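Brastanell abre en abril un servicio de planchado al vapor y doblado de ropa vaquera a domicilio

El servicio se presta en el dormitorio o el salón del cliente, con visitas de 2 horas y una tarifa única por visita

Brarnanley. La empresa de cuidado textil Brastanell pondrá en marcha en abril un servicio a domicilio dedicado a la ropa vaquera y a las prendas de diario. El servicio incluye el repaso con vapor, el doblado y la colocación de la ropa en montones listos para guardar. Se ofrecerá en Brarnanley y en el municipio vecino de Wulach.

Hasta ahora, Brastanell recogía la ropa en casa del cliente, la trabajaba en su taller de la calle Fedoruk y la devolvía al día siguiente. Ese servicio de recogida se mantiene. La nueva modalidad evita el traslado y permite que el cliente decida sobre la marcha qué prendas se repasan, cuáles se doblan sin más y cuáles se apartan para arreglar o donar.

Cada visita dura 2 horas y tiene un precio de 650 pesos, con el desplazamiento incluido. El cliente no tiene que preparar nada, salvo reunir la ropa limpia en una habitación y disponer de un enchufe cercano. El personal lleva su propio vaporizador de mano. Si en la casa hay un perchero o soporte para colgar la prenda, se utiliza ese.

Los pantalones con rotos decorativos, bordados o aplicaciones son los que más consultas generan entre los clientes del taller. La plancha convencional engancha los hilos sueltos de los rotos y puede aplastar los bordados. El vapor aplicado con la prenda colgada o apoyada sobre una superficie curva relaja el tejido sin tirar de esas zonas.

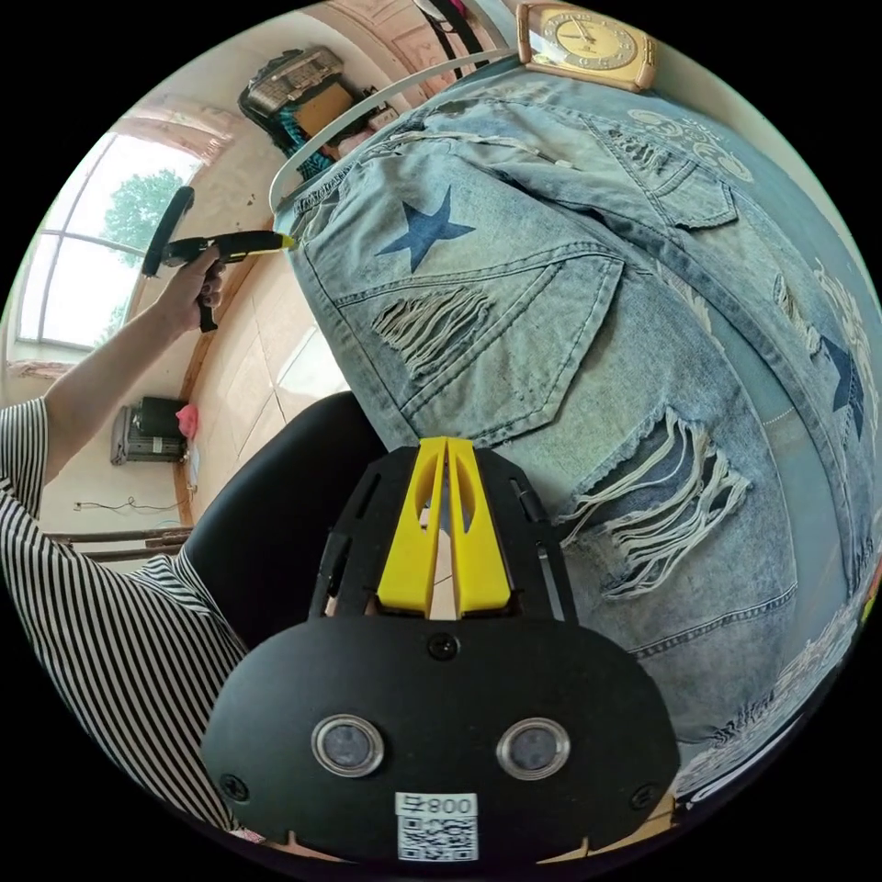 El procedimiento empieza por la cintura y los bolsillos traseros y baja después por cada pierna. Los bolsillos con solapa se abren antes de aplicar el vapor y se cierran al terminar. En las zonas deshilachadas la boquilla se mantiene a mayor distancia y no se pasa la mano por encima hasta que el tejido se ha enfriado. Las costuras laterales se estiran con los dedos, de arriba abajo.

Terminado el repaso, la prenda se extiende sobre la cama o sobre una mesa amplia. Brastanell recomienda trabajar encima de una colcha o de una sábana limpia, bien tensada, para que el pantalón no recoja polvo ni se deslice. Se alisa con la palma desde el centro hacia los bordes y se comprueba que los forros de los bolsillos hayan quedado planos por dentro.

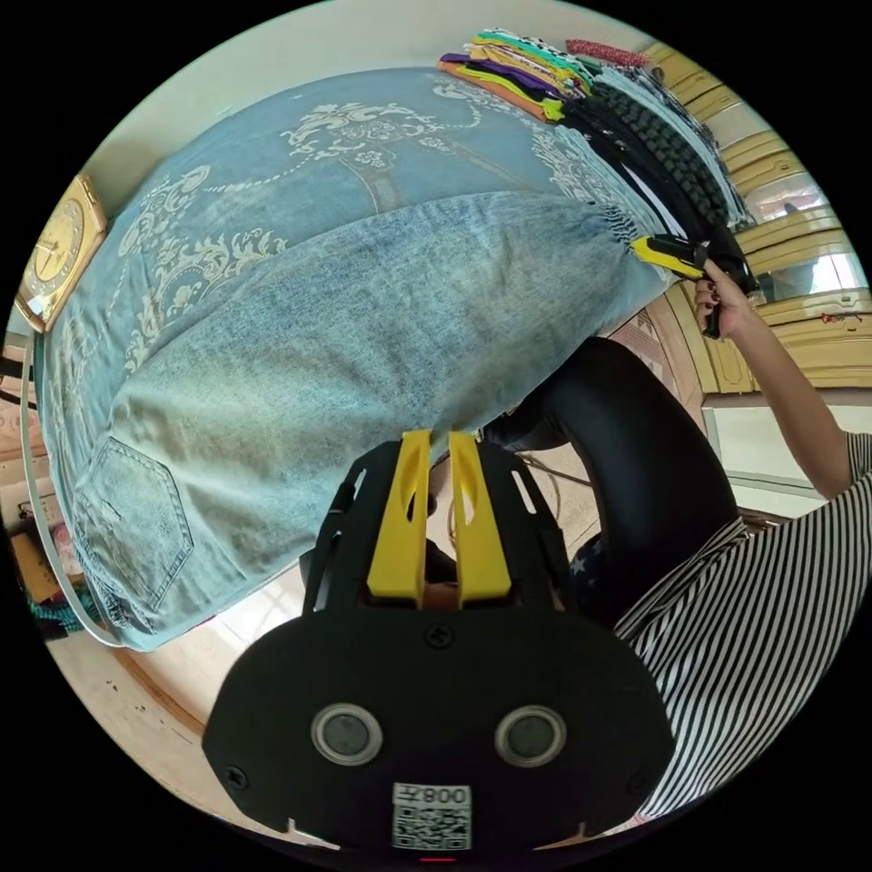

El doblado se hace en 3 pasos. Primero se coloca una pierna sobre la otra, con los bolsillos traseros hacia fuera. Después se mete hacia dentro el pico que forma el tiro, de modo que el borde quede recto. Por último se dobla el largo hacia la cintura, una o dos veces según la altura del estante o del cajón. El ancho del doblez se ajusta al del resto del montón.

Las camisetas y demás prendas finas se apilan aparte, con el canto doblado hacia el frente. Así se distinguen los colores sin deshacer la pila. Los vaqueros van en un montón propio o en la parte de abajo, por su peso.

La tarifa cubre hasta 20 prendas por visita. Si el cliente tiene más, puede elegir las que prefiera y dejar el resto para otra cita, o entregarlas al servicio de recogida con las condiciones habituales del taller. Los calcetines y la ropa interior no se cuentan como prendas y se doblan si queda tiempo.

Las prendas vaqueras con cintura elástica y cordón requieren otro tratamiento. El fruncido no se aplana con vapor directo, que puede aflojar la goma. Se deja recogido en su forma natural y se repasa únicamente la tela por debajo de la cinturilla. El cordón se saca hacia fuera, se igualan los dos extremos y se guarda sin nudo. 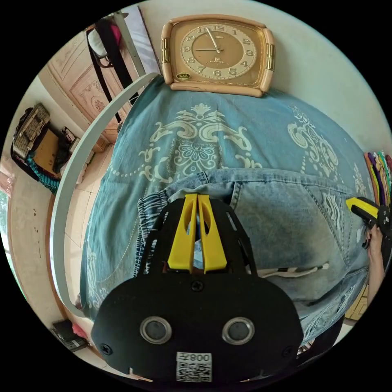
Brastanell aplica el mismo criterio a los lavados decolorados y a los pespuntes en hilo claro. Antes de empezar se revisa la etiqueta de composición y se prueba el vapor en la cara interior del bajo. Cuando la etiqueta desaconseja el calor, la prenda se dobla sin repasar y se informa al cliente.

Quedan fuera del servicio el cuero, el ante, las prendas con pedrería pegada y la ropa húmeda. Tampoco se realizan lavados ni arreglos de costura en el domicilio. Las prendas que necesitan un arreglo pueden entregarse en la misma visita para su traslado al taller, con un presupuesto previo por escrito.

Las visitas se harán en horario de mañana y de tarde, con la primera cita a las nueve y la última a las cinco. La reserva se hace por teléfono o en el mostrador de la calle Fedoruk. Los cambios de cita no tienen coste si se comunican antes de las seis de la tarde del día anterior. El pago se realiza al finalizar la visita, en efectivo o con tarjeta.

Los clientes que ya tienen abono de recogida podrán cambiar una de sus entregas mensuales por una visita a domicilio, abonando solo la diferencia. El cambio se solicita al hacer la reserva y no modifica la fecha de renovación del abono.

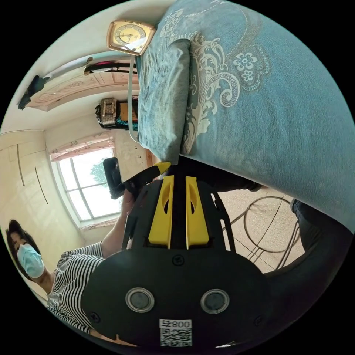
¿Hace falta tener tabla de planchar en casa?

El servicio no la utiliza. Basta con una cama hecha o una mesa despejada para extender y doblar la ropa, además del enchufe para el vaporizador.

Sobre Brastanell

Brastanell es una empresa de cuidado textil con sede en Brarnanley. Ofrece lavado, planchado, arreglos y recogida a domicilio para particulares en Brarnanley y Wulach.

Contacto para medios y reservas: mostrador de Brastanell, calle Fedoruk, Brarnanley.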